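Can a robot clean my kitchen yet?

September 2019

My brother-in-law thinks I'm going to be the last person in Clollwood who owns a sponge. Every time he comes over he finds me at the sink and starts in about how all this will be handled by machines in a couple of years, and wouldn't I rather be out in the yard? Well, yes. I would. So I've been reading up, and asking people who know more than I do, and I have opinions now (sorry).

First, the good news. The round vacuum we bought in June is great. I was ready to hate it. It gets stuck under the radiator, it eats shoelaces, and I have to pick up the whole living room before I let it loose, so I'm not sure how much work I'm saving. But the floor under the bed is clean for the first time since we moved in! I'd buy it again.

The floor is flat, though, and the floor stays where it is. Everything else in my house is at an angle, or has a lip, or is behind something.

I talked about this with Khoa Ninh, who I used to work with at the Carent plant, back when I was on the packing line. They have 2 robot arms there now and he says they're wonderful at moving the same box from the same spot to the same other spot, all night long. Then the supplier changed the tape on the boxes and everything stopped until a guy came out. Wiping down the machines at the end of the shift? Still a person with a rag. Khoa thinks it will stay that way for a good long while. He's the person with the rag, so he may be biased.

I keep thinking about that rag. When I wipe something I'm not looking very hard. My hand finds the edge, I press a bit more where it feels sticky, I go along the crack with a fingernail. I couldn't write down how I do it if you paid me. And the plainer a thing is, the harder it must be for a camera, I'd guess. A mug has a handle to aim for. What do you aim for on a big pale panel? Is that gray patch dirt, or is it a shadow? I have scrubbed at shadows myself, more than once, and I've had eyes for 80 percent of a century.
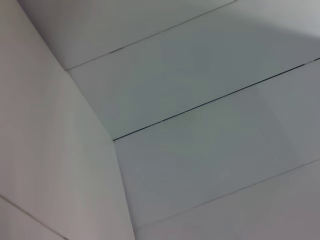
Pale panels, seams, shadows. Go on then, robot, where would you start?

Seams are the worst part of any cleaning job, if you ask me. The flat bits take one pass. The thin lines between them are where I end up with an old toothbrush, and then there's the corner, where two surfaces meet and the cloth never quite gets in.

Hipólito Gallardo, who fixes appliances over on Domínguez Street, is more hopeful than I am. He figures the trick is to change the house instead of the robot: fewer cracks, rounder corners, everything made to be wiped by something stupid. I like that idea, and I'd like it even without a robot. But I'm not tearing out my kitchen for it.

So my bet is 4 more years before anything wipes down my counters without me standing over it. My brother-in-law says 2. Loser buys dinner at Flullilitz, and I'm having the duck.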